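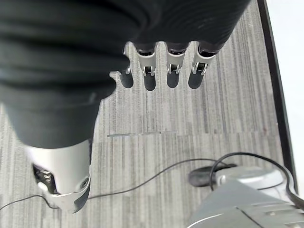
Gumela cell counter, tissue culture room
Status: closed
Opened by: Jurgita Org
Assigned to: Žydrūnas Navickas

Friday, first entry. Counter reads far too low on HUVEC samples. Same tube gave 2000 cells per microliter on the manual chamber and under half that on the Gumela. Blank reads zero as it should.

JO: Trypan blue is from a new Ledesma bottle. Went back to the old bottle, same result.

ŽN: What dilution is set in the protocol? Please also check the minimum size gate.

JO: Dilution factor is 2, correct for a 1:1 mix. Minimum size is 10 microns.

ŽN: Gate looks fine for these cells. Please run the Tarkton beads and send me the export file.

JO: Beads also low, by the same proportion. File is on the Nevstead share under my name.

ŽN: Focus offset in the export is not the value we saved in March. It probably went back to default with the last software update. Load the saved calibration, restart, run the beads twice.

JO: Done. Both bead runs in range. HUVEC sample now agrees with the chamber.

ŽN: Closing. Counts taken since the update need to be repeated or marked in the lab book.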